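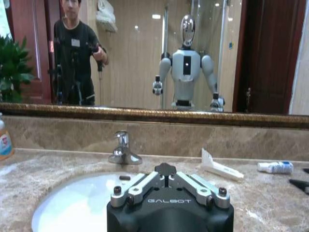
## 3.2 Vanity layout and small items

The washroom used in the Jutari layout study has a single vanity with a marble countertop, an oval white undermount basin and a chrome single-lever faucet. The same stone continues up the wall as a low backsplash. Veining in the marble runs from tan to darker brown, so pale articles stand out well against it in colour.

Small toiletries were coded by their position relative to the faucet. Two zones were defined, left and right of the basin centre. In the view in Figure 2, the right zone holds a narrow white item set diagonally on the stone and, farther along, a small white container. The left zone holds a pump bottle of orange-yellow liquid at the far end of the counter, with a small white dish behind it.

The front edge of the counter curves outward around the basin and narrows toward the right. Usable depth therefore differs between zones, and placements were scored against the nearest edge. The waste bin stands on the tiled floor and was coded separately. Each layout was scored twice, 30 minutes apart, using the Zaidi placement scale.
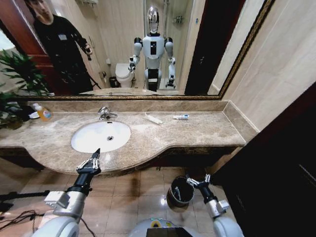 **Figure 2.** Vanity, wall mirror and floor-standing waste bin, Jutari washroom.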